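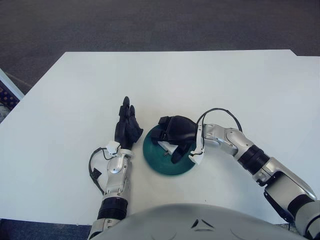 What do we do when two operators' demonstrations of the same task disagree? Keep both sets, train on each one alone first, then train on the two together and compare all three on the same start positions.

February 27, 2025. Student project, dish task, notebook kept by Marites Samonte

The question came from Stijn this morning and I am writing the answer at the top of the entry so we stop going over it. He does the pick with the left hand parked upright beside the dish. I tend to bring the left hand in and steady the rim. Both ways get marked as a success under our rules, so neither set is wrong, but the policy trained on the lot of them dithers with the left arm. It starts towards the rim, stops, goes back a bit and starts again.

Data so far. 78 episodes in the clean folder, after throwing out 9. Most of those 9 were thrown out for the same fault: the recording was started before the arms had reached the home pose, so the first second is the operator settling into position. The script should refuse to record until the joints are within tolerance. Stijn has written the check and it is on his branch. Not merged yet.

Training. Ran the small model on the full set overnight on the Selley machine. Loss went flat early and stayed flat. I don't read much into that. Stopped it at step 2,294 when the disk filled up, which was my fault for saving a checkpoint far too often. Old checkpoints deleted, interval made longer, run restarted after lunch.

Hand calibration. The right thumb was closing further than commanded. Re-zeroed it with the fingers fully open and ran the open and close cycle 8 times, and it came back to the same reading at the end of each. The index finger still has a little play. Leave it, but write it down if it gets worse.

Cables. Please look at the wrist loops before every session. If a loop is pulled tight when the elbow bends, stop and give it more slack before going on. If it hangs low it can sweep across the table when the arm comes over. Gendus team had a connector work itself out last August and lost a whole afternoon looking for a software fault.

Dish position. We had been putting the dish down by eye. Stijn wants a taped outline. I don't want tape, because it would be in view of the head camera in every episode and the model may well learn the tape instead of the dish. Agreed on a card template: lay it against the table edge, put the dish in the cut-out, lift the card away, then start recording. He is cutting the card tonight. We need a second one with the dish shifted for the held-out positions.

Grasp. Coming down from above with the fingers curled and the thumb opposite works better than coming in from the side. From the side the knuckles meet the rim first and the dish slides. Wrist needs to be higher than feels natural when you are operating. Tell the first-years this before they start, they all go in too low.

De Bruijn asked whether we will be ready to show something at Follstead. I said we can show the pick from the dish, with the left arm still. Handing the piece over from one hand to the other is not going to be ready and I would sooner leave it off the list.

To do:
Merge the home pose check (Stijn)
Split the clean folder by operator, keep the file names as they are (me)
Three runs as above, same seed
Both card templates
Ask Selley for more disk
Battery on the spare pendant is flat again, find the charger

Later: restarted run is going fine, disk use steady. Left it on. Folder split is done except for four episodes where the operator field was left blank. Will ask Stijn which are his.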